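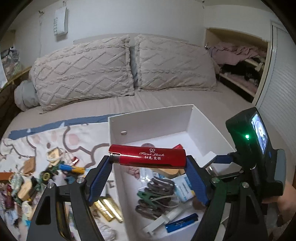 # Ista project report: what we need to buy, and what we don't

Bushra Rana did the task side of this project and I (Suha Daher) got the shopping list, so this part is mine. I've never planned a budget bigger than a grocery run before, and it shows in the first draft, which I've mercifully left out.

Our project is called Ista. We use hand-held grippers to record everyday picking and placing, and later those recordings are supposed to teach a real arm to tidy up a box of odds and ends. For the report we had to work out what it would cost to go from the kit we're borrowing now to a kit the department owns. We have $3,721 to spend, total, and the order has to go in by November.

## Grippers

This is where most of the money goes, no surprise. I got quotes from Karasport and Zasten. Karasport was cheaper per gripper but charges separately for the pads and the finger linkages, and once I added those in (plus shipping!) the gap pretty much closed. Zasten sells a pair with one full set of spare fingers. I went back and forth on this way too long and ended up picking Zasten, mostly for the spares.

We want two grippers. Bushra asked if we could get by with one and put the rest into storage drives, and I get it, but so many of the things we want to record need two hands. You hold the packet with one and steady the box with the other, or you pass something across. One gripper would cut our task list almost in half.

## Pads

I underestimated these badly. The blue pads are the only part that touches the objects, so everything depends on them, and my first list had zero spares on it. I've now put in 7 sets. That sounds like a lot for two grippers, but I'd much rather have them sitting in a drawer than stop a session and wait for the mail.

## Objects

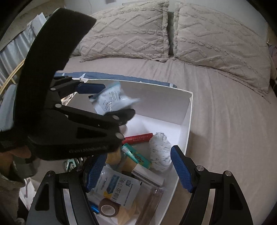
The good news is that objects cost next to nothing. Lighters, hair clips, tape, little sachets, a sponge, cardboard packaging: it's all stuff people already have lying around at home. I set aside $40 for it and I doubt we'll use it all. What I'd spend it on is small shiny things and clear plastic, because our list of hard objects is still short and Bushra wants more of those two kinds.

We also talked about buying a proper table and a set of matching bins. I crossed both off. A white box on a bed is a perfectly good place to work, and bedding gives you wrinkles and soft ground that a lab bench doesn't. Same with the pillows and the cloths, we're keeping them.

## Still open

- Batteries. I've planned for 30 minutes of recording per charge. Neither quote gave a number I trust, so I need to ask again.
- Storage. Bushra is working out how much space one session takes up. Until she's done, the drive line in the budget is a guess.
- A carrying case. The Qureshi one is nice and costs too much. A padded lunch bag might do it (I'm serious, I measured mine).

I'll update the budget sheet once Zasten answers my email about the batteries.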